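Paroscombe Draped Table Enclosure: Frequently Asked Questions

Last updated 6/9/24

This page covers the Paroscombe enclosure in its standard black finish. For the older Herath frame, see the separate fitting sheet. Part numbers are printed on the bag labels and in the back of the manual.

What is included?

Frame tubes, corner brackets, two diagonals, tensioners, the drape in one folded piece, a bag of fixings and a hex key. The table is sold separately. Loose tops from Drutar will also fit, provided the edge is square and the underside is flat for the full width of the bracket.

How much space does it need?

The assembled frame is 1865 mm high, measured from the floor with the feet screwed fully in. Allow extra height for lifting the roof section on. Once it is in place the enclosure can stand under a ceiling with very little clearance, but it can't be assembled there.

Leave enough room behind it to reach the rear fixings. If the unit has to go against a wall, fit and tension the back first and then slide it into position.

What are the diagonals for?

They stop the frame leaning sideways. The drape has no stiffness of its own and a bare frame will rack when someone pushes on a corner. Fit both diagonals before hanging the fabric and bring them up to tension a little at a time, swapping from one to the other. If you tighten one fully and then start on the second, the frame will be pulled out of square and you will have to slacken both.

They should cross without binding. Light contact at the crossing is acceptable. 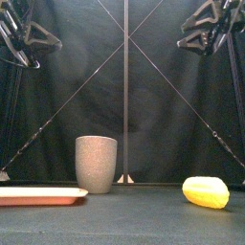
To check for square, measure corner to corner in both directions. The two readings should agree to within 2 mm. A larger difference usually means a bracket is not seated, and more tension will not cure it.

Can I leave the drape off one side?

Yes. The normal arrangement is closed at the back and both sides with the front open. The side panels can be tied back for access. Leaving the back off is possible, but light from behind then reaches the tabletop and most of the benefit is lost.

How do I get the creases out of the fabric?

Hang it and wait. Most fold lines drop out under the weight of the cloth in a few days. For the rest, use a steamer from the inside face, held clear of the surface. Do not iron it — the finish goes shiny under a hot plate and cannot be restored. Soft folds are normal and do not need to be pulled flat.

The fabric weighs 490 grams per square metre, so a full drape is heavy. Get someone to take the other end while you hang it.

Which objects show up best on the black top?

Pale and strongly coloured ones. Pinks, yellows and reds separate well from the background. Dark grey and navy tend to sink into it, particularly with the front of the enclosure facing away from the room lights. With clear or smoky plastic it is often the rim that reads first.

Small items are easier to keep track of in a shallow tray or a cup. Choose a container in a different tone from what goes in it. 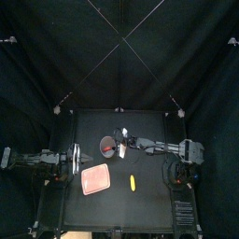 Pink tray, cup with a small red object inside, and a small yellow piece on a black top.

How should I clean the tabletop?

Dry microfibre cloth for dust. For marks, a damp cloth with a drop of washing-up liquid, then a dry one. Avoid polish and anything containing wax, as they leave a film that throws reflections. Remove trays and cups before wiping; grit under a tray will scratch the surface if it is dragged.

Lint from the drape is worst in the first couple of weeks. Brush the fabric downwards, then do the table last.

Can I mark positions on the top?

Low-tack tape is fine for short periods. Tape left on over the summer can lift the finish when it is removed. Several reports of this reached us in July, all involving general-purpose masking tape. Chalk pencil is safer and wipes off.
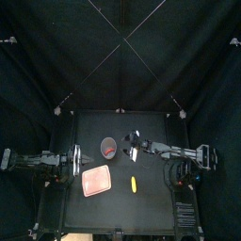 Can I get replacement brackets?

Yes, singly or as a full set. Brackets from the Droscombe range look similar but have a different hole spacing and will not line up with the Paroscombe tubes. Please state the position required when ordering (roof corner, table corner or mid-edge).

How often should the fixings be checked?

After the first week, then every two months. Check the diagonals at the same time. Slight slackening is expected while the frame settles.

Is the enclosure suitable for outdoor use?

No. The drape is not weatherproof and the frame has no provision for anchoring.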